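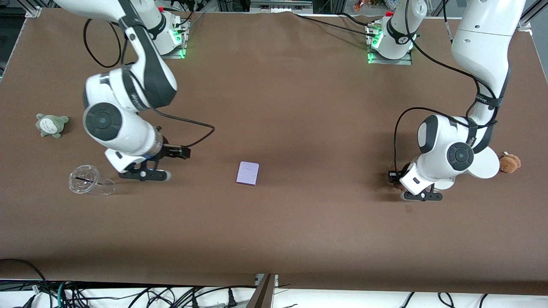

Brown on a large, smooth tabletop.

Brown (color)

Brown is a dark, warm color, and I've always thought it gets less attention than it deserves. You won't find it as a band of its own in a rainbow. What we call brown is mostly orange or yellow (sometimes red) seen at low brightness next to something lighter. Take an orange patch on a screen, dim it, put white all around it and you get brown. Do the same in a pitch dark room with nothing near it and a lot of people will just say orange. I tried this with a desk lamp and a sheet of card one December and spent most of an evening on it!

Name

The English word is very old and once meant something closer to dark or dusky, which explains some odd uses in old poems. Plenty of languages borrow the name from a thing instead - chestnut, coffee, cinnamon, bark. Turkish goes with coffee, and French has both a chestnut word and a plain old brun, used mainly for hair and such. I like the coffee ones best, though they leave you wondering what people said before they had coffee.

Mixing it

If you've ever been let loose with a paint box as a kid, you already know how to make brown. Mix everything. A cleaner way is to start with orange and add a little blue, or start with red and add a little green, going slowly with the darker paint. Black works too but it tends to go flat, and with yellow it drifts toward olive. The old printed chart from Deklow, a paint shop I used to visit in Volholm, had 74 browns on it, and I could tell maybe half of them apart. My favorite was called Belhaj, a reddish one a bit like wet brick. Skustier was the grayish one next to it, and I painted a hallway in that and regretted it by spring.

Pigments

Earth pigments are the big family here. Ochre, sienna and umber are all natural earths that get their color from iron oxides, and umber has manganese in it too, making it darker. Roast sienna or umber and you get the "burnt" version, redder and deeper. People were putting earth colors on cave walls long before anyone wrote anything down. Sepia came from the ink of cuttlefish and ended up lending its name to the color of old photographs. Then there's bistre, made from wood soot, which I have made at home and don't recommend unless you have a very good window.

In nature

Soil, bark, dead leaves, bears, sparrows, nuts. Hair and eyes are brown in most of the world because of melanin, and brown is the most common eye color there is. Cut apples go brown when their flesh meets the air, and bread crust does it by a different route, with sugars and proteins reacting in the heat (same with a good steak).

In the house

Brown comes and goes. It was all over kitchens and carpets in the 1970s, then got pushed out by white and gray for a long stretch. My own couch is brown, 18 years old, and hides tea stains wonderfully - I'd buy it again.

See also: Beige, Ochre, Russet, Tan (color), Umber

Last updated 2018-01-05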